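What the second arm costs

It's budget season again, and the two-arm cell is on the list again, one line with one number next to it. I've been through enough of these now that I distrust any piece of equipment that fits on one line.

For anyone new to this blog, I do planning and purchasing for a small sample-handling lab in Henham. We fill, cap, label and ship little plastic tubes, a lot of them. The caps are the bad part. People's thumbs hurt by the end of a shift, and every year somebody goes to a trade show, watches two arms put a lid on a thing, and comes home glowing. Then it lands on me.

I am not against robots. We have a labeler that has run since before I got here and I would fight anyone who tried to take it away. But the labeler does one motion. What people want from the arms is "everything the bench does, only at night," and I have yet to see a quote with that in it.

The quote

We got two. One was from Lukberg, who sell a finished cell in an enclosure, with a service plan that costs enough to make you sit down. The other was from Kongkaew, who sell you arms, grippers, camera brackets and a parts list for the frame, and wish you well. The difference between the two was large, and everyone upstairs looked at the difference and saw savings.

What I see when I look at that difference is somebody's spring. Our spring, specifically. The cheap quote leaves out the hours spent bolting extrusion together, squaring it, finding out the table isn't flat, shimming the table, running the cable, finding out the cable is short, and ordering more cable. I asked our maintenance tech to guess at the build and got two weeks. I wrote down 4. Last time, with the much simpler conveyor, the guess was also two weeks, and I have the time sheets.

Lukberg's quote has holes of its own. It says "training included," and when I asked what training meant I got a very nice slide deck. The cell is tuned for their demo tubes. Ours are thinner. Retuning for a customer's own tube is a separate line, priced on request, and I have now requested it twice.

What isn't on either one

I've started keeping my own list, and it gets longer each year. This is where the money goes.

Grippers. Both vendors quote one set. Fingertips are a wear part in anything that picks up slippery plastic all day, and I want spares on the shelf before the first one splits on a Tuesday with a shipment waiting. I put in 5 sets for the first year. Lukberg's salesperson thought that was too many. Their own manual, which I read on a train, calls for inspecting them weekly.

Cable. Arms move, so cable moves, so cable dies. It's cheap to buy and miserable to replace if somebody has tied it down in a hurry. I added duct, strain relief and a full second run of everything that goes to a wrist, including the camera leads. The camera leads are what I worry about most. They're thin and they live on the part that moves the most.

Zip ties, hooks, brackets and all the little junk that ends up on a frame. Go look at any cell that's been in use a while. There is always something hung on the rail that wasn't in the drawing. I put in a flat sum under "fixtures" and was asked what the fixtures were. I said I didn't know yet. That conversation did not go well, but the sum stayed in.

Consumables for practice. This one gets laughed at. To get a pair of arms to handle a tube and a cap, somebody has to feed it tubes and caps, over and over, including the ones it drops and scratches. You can't ship those. I budgeted 2,000 caps just to throw at the problem, and I'm fairly sure I'm low. Tubes too, though they can be reused a few times if you're not fussy.

Cleaning. Open extrusion has slots, and slots collect everything. Vendors love the slots because you can bolt stuff anywhere. I have never heard one of them talk about wiping them out.

Somebody's time. I mean a named person, with hours taken off their other work, for as long as the thing is on the floor. We never put this in. We say "the team will look after it," and then one person looks after it on top of their job until they get tired of it or leave. I've put in a half-time position for the first year. I expect it to be cut, and I intend to cut the whole project if it is.

Do we even need two arms?

This was my big question in last year's round and I still haven't had a good answer.

One arm plus a holder can put a cap on a tube. The holder keeps the tube still, the arm brings the cap, done. A holder costs next to nothing, it doesn't need software, and it never faults. The second arm doubles the motors, the cables, the spares and the number of things that can bump into other things.

The case for two is flexibility. With two arms you can pick a tube up off a bare table, however it's lying, and hand it over, and turn it around. You don't need tubes to arrive in a rack. I get it, and it's a nice thing to watch. But our tubes do arrive in a rack. We pay for them to arrive in a rack! If the plan is to buy a machine that can cope with tubes lying loose on a table, I'd like someone to tell me who is going to be tipping them out onto the table.

The reply I usually get is that we may want it to do other jobs later. Maybe so. "Other jobs later" is how we came to own a very expensive five-position indexer that has done one job, with four positions taped over.

The Zumthorpe trip

I did make myself go and look at some, because it's not fair to be sour about something from behind a spreadsheet. There's a shared workshop in Zumthorpe where several outfits rent bench space, and they let purchasing people wander through if you ask politely and sign the sheet.

I spent an afternoon there and came back less sour than I went, though not by a lot. The hardware has come down in price and it's decent hardware. The people were frank with me, much more so than the sales side. Everyone I talked to brought up calibration before I did. Two of them told me, separately, to spend less on the arms and more on whatever the arms are bolted to. One told me to buy the boring table.

What I wanted to see was the small stuff. Anyone can show me a finished tube. I wanted to see where the caps sit before they get picked up, how close together the grippers have to work, how much of the table the arms really need and where the wiring goes. Those are the questions that turn into money. A feeder for caps, for example, can cost as much as an arm. A pile of caps on the table costs nothing, but then you're relying on the cameras and the software to sort out the pile, and I need to know which of the two I'm budgeting for before I sign anything. Neither of our quotes says. I checked both again this morning.

The other thing I took home was about floor space. The brochure footprint is the table. The real footprint is the table plus a person on at least one side with their elbows out, plus a cart, plus the spot where the spare parts end up. I've asked for 8 feet of wall and I'm told I can have five.

So what am I putting in?

For now, the number I'm sending up is for the cheaper hardware with my whole ugly list added to it. It comes out closer to the Lukberg price than anyone expected, and that will be an unpleasant meeting. I'm also sending up a second option, which is one arm, a holder and a proper cap feeder, for a good deal less than either. I know which one I'd pick. I also know it makes a worse video.

If they go for two arms anyway, I've written in a stop point. By July we look at how many tubes it can do in a shift without a person stepping in, and compare it with the bench. I don't want a success rate from somebody's best hour. I want a plain count off an ordinary shift, including the time spent clearing and restarting. If it can't get near the bench by then we stop buying things for it. I've been burned by "it only needs one more part" before, and the one more part is never the last part.

My own test, for what it's worth, is to look at a cell and try to put a price on each thing in it, including the things that don't have a part number. Two arms, a camera at each gripper, the frame, printed panels on three sides, the duct along the front, the boards, the tubes, the loose caps. Most people stop after the arms. 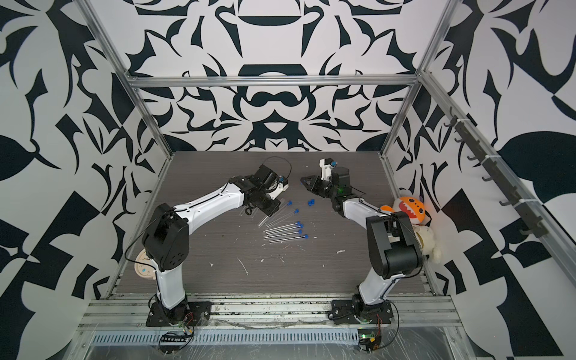
Odds and ends

The Kongkaew quote runs out at the end of the month and they've already offered to extend it, which tells me there's room in the price. I'll push on the spare grippers first.

If you run a capping setup with one arm and a plain holder, please write to me. I'd like to hear what you spent in the second year, after the project money was gone. Feeder prices are welcome too, especially if you've bought one for small blue screw caps and lived with it for a while.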